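The Bag That Outlived Three Apartments

I bought my first grown-up bag in Pastmont, on a rainy afternoon in October, because the strap on my old one had given out halfway up the hill from the station. I was carrying everything I owned for the day in my arms like a baby. A laptop, a wet umbrella, half a sandwich. I ducked into the first doorway with leather in the window and came out with a satchel I couldn't afford and have used nearly every day since.

The shop was Peeters, and if you've spent any time in Pastmont you already know it. It has been on the same corner since 1927, the year is painted over the door, and the stairs to the workroom creak so loudly that you can hear your bag coming down before you see it. They make satchels, music cases, a doctor's bag that I have wanted for years and have no excuse for, and a few small things like coin purses and key wraps. I went back this spring to find out why my satchel still looks good when every other bag I've bought has ended up in the closet with a busted zipper.

The short answer is thread. I was hoping for something more romantic! But the woman at the bench turned my satchel inside out before she even said hello, ran her thumb along the bottom seam, and told me that bags hardly ever die in the middle. They die at the corners and where the strap meets the body. Peeters sews those spots by hand with waxed linen thread, two needles going through each hole from opposite sides, so if one stitch wears through the next one holds. A machine lockstitch is faster and looks neater (it does, she admitted it), but once it lets go it can run like a pair of tights.

She let me try it. I managed a row about as long as my pinkie, and it leaned so badly to the left that she laughed and cut it out. My hands hurt for the rest of the day.

Now, I don't want to be a snob about this. For two years I also carried an Ivico backpack, the kind with a padded back and a pocket for every object ever made, and I loved that thing. It weighed nothing. It dried overnight. It had a clip for my keys, and I have never, before or since, gone so long without losing my keys. What finally did it in was the main zipper, right at the curve, where I'd been yanking it shut over a lunch container every morning. I took it to a repair counter and was quoted $34, which felt like a lot until I looked up what a new one would cost. I paid it. My niece has the backpack now and it's doing fine, covered in pins.

So that was my next question for the workroom. Is it worth fixing a cheap bag? I expected a sniffy answer and didn't get one. If the fabric is still good, fix the zipper. If the fabric is shedding little flakes on the inside (you know the ones, they get in your hairbrush), the coating is going and you should let the bag go too. Ask for a metal zipper if they can get one to match. And stop overfilling it, she said, looking straight at my satchel, which at that moment had a pair of shoes in it.

Peeters keeps a repair book, a big ledger with a cloth spine, and it has more than one volume by now. The entries go past 3000. Most are very dull in a way I enjoyed enormously: new buckle, new buckle, restitch handle, new lining, buckle. One just says "dog." A few bags turn up again and again under the same initials, with ten or fifteen years in between, and I got a little choked up over a brown music case that had come in for its fourth handle.

The leather mostly comes from Plerkine, the old tannery town up the river. I'd driven past the turnoff a hundred times and never once stopped. I finally did in June, and I'll say this: the smell is exactly as strong as people claim. It's oak bark and something like wet dog, and it stayed in my jacket until I washed it twice. The hides sit for months in the slow pits, and when they come out they're stiff as a door. Mine would have been one of those, once. It took me most of a winter to break in the flap, and I complained about it to anyone who would listen.

A few things I've changed since these visits. I empty my bag at night, all the way, receipts and crumbs included. I hang it by the handle and never by the shoulder strap. I rub in a tiny bit of plain conditioner in January and again when summer's over, with an old T-shirt, and I leave it alone otherwise - too much and the leather goes floppy and picks up lint.

I also stopped keeping bags "for good." I had a little navy clutch wrapped in tissue for so long that the snap had gone green. It goes to dinner with me now. The snap still sticks, and I may take it up those creaky stairs when I'm next in town, along with the doctor's bag conversation, which I plan to have with my bank account first.

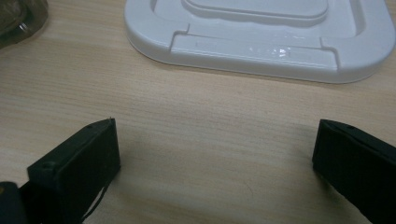
If you go yourself, go before lunch. The workroom closes at noon for an hour and the front counter gets slammed right after, and they won't look at a repair properly when there's a line out the door. Bring the bag empty. I didn't, and I had to stand there holding my shoes.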